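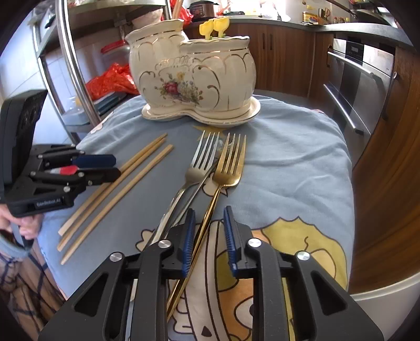

My grandmother kept her mint in a chipped teapot on the kitchen sill, and for most of my childhood I thought that was simply what mint was, a thing that grew out of a spout. I've been thinking about her a good deal this September, with the evenings drawing in and every pot on my own sill leaning hard toward the glass.

It was Haiyan Shen who got me going on windowsill herbs again. She grew up over her parents' noodle shop on Jillar Street, five flights up with no balcony, and she has 13 kinds of basil in an apartment you could cross in a few good strides. (I asked whether anyone needs 13 kinds of basil. She gave me a look and handed me a leaf that tasted of licorice and lemon peel, and I stopped asking.)

Her rules are short ones. Water in the morning, from the bottom if the pot allows it. Pinch the tops before you think you ought to. Keep rosemary well away from anything thirsty, and let mint live alone, where it can bully only itself. She learned most of this at the Soliman Garden Club, whose seed library fills an old card catalog in the back of the Gretar branch library and holds 1,001 packets at last tally, every one labeled by hand, a few of them in handwriting that will never be matched to a plant again.

I came home with chives, a parsley that sulked for two weeks, and a Thai basil that has taken over the good end of the sill. We eat from it most nights now, torn over eggs or stirred into rice at the last minute, and my husband, who for 53 years has claimed not to care for green things, has started snipping the chives when he believes I'm on the phone!

The parsley, I should say, came around in the end. I had moved it closer to the sink, where it gets the early light and the steam from the kettle, and one morning it had put up a whole new set of leaves. I called Haiyan to tell her. She wanted to know if I had pinched the basil yet, and I hadn't, so I put down the phone and went to do it.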